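Folding notes and file guide for the Ullum laundry set. Revised July 23, 2024.

Ullum is a set of short recordings of clothes being folded on a table. This file covers the garments, the table setup, the folds we use and how the folders are laid out. The trousers folder and the gray-garment folder are the two most people ask for.

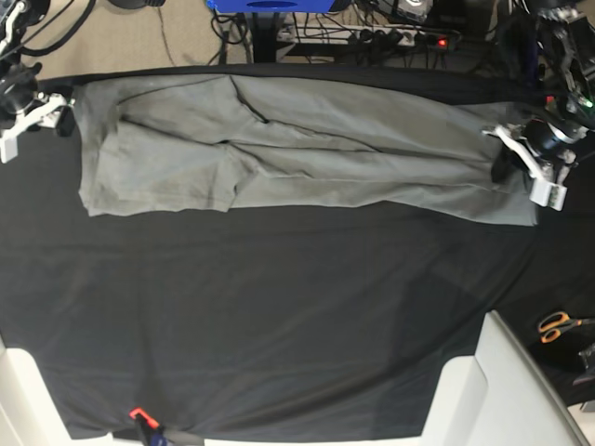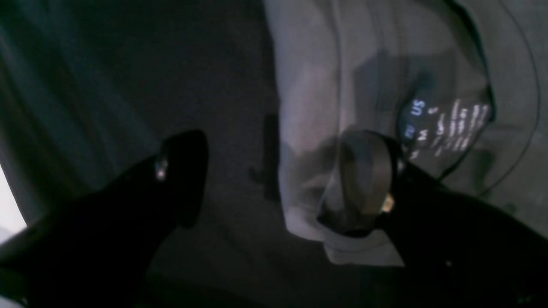
## What's in the set

There are 585 recordings in the main folder and 200 more in `extra/`. The `extra/` recordings use the same clothes but start from a crumpled pile, so they run longer. Everything is everyday clothing that has been through the wash many times. Nothing was ironed first.

| Folder | Contents |
|---|---|
| `trousers/` | Long trousers, mostly grays and greens |
| `tops/` | T-shirts and sweatshirts, plain and printed |
| `gray/` | Gray garments of any type |
| `small/` | Socks, washcloths, pillowcases |
| `extra/` | Crumpled starts, all garment types |

A garment can show up in more than one folder. Check `items.csv` if you need each one only once.

## Table and cloth

The table is covered with a dark cloth. It gets pulled straight between garments but not smoothed completely, so expect soft folds and creases in the cloth itself. Pale clothes stand out well against it. Dark navy and black clothes do not, and we left most of them out.

## How each item is folded

### Trousers

1. Lay them flat with the waistband to one side.
2. Bring one leg over the other so the seams line up.
3. Smooth from the waist toward the hems.
4. Fold the long strip in half, hem to waist.
5. Fold once more if the strip is still too long for the shelf.

Diagonal creases tend to form in the strip after step 2. Small ones are fine. If the cloth bunches into a ridge, open the top leg and lay it down again.

### Tops

1. Lay the top face down, sleeves out.
2. Fold each side in toward the middle, sleeve included.
3. Fold the bottom hem up to the collar.
4. Turn it over so any print faces up.

Hems on older tops curl outward and won't stay down. Leave them. We stopped correcting curled hems in April and the later recordings are better for it.

### Small items

Socks are paired and folded in half, never rolled. Washcloths and pillowcases are folded in quarters.

## What counts as finished

- No sleeve or leg sticks out past the fold.
- Edges match to within two fingers' width.
- The item can be lifted and put down without coming open.

Wrinkles and stains don't affect the result. They are listed in the `wear` column, which has 13 possible values (see `wear_codes.txt`).

## Known problems

- `items.csv` has 732 rows, including duplicates from the Grilport move. Filter on `active = 1`.
- Some trousers are labeled gray in one file and green in another. The color is in between, and we haven't settled it.
- Four pillowcases are filed under `tops/`.

## Related

Naris has the hanging and sorting recordings and uses the same item numbers.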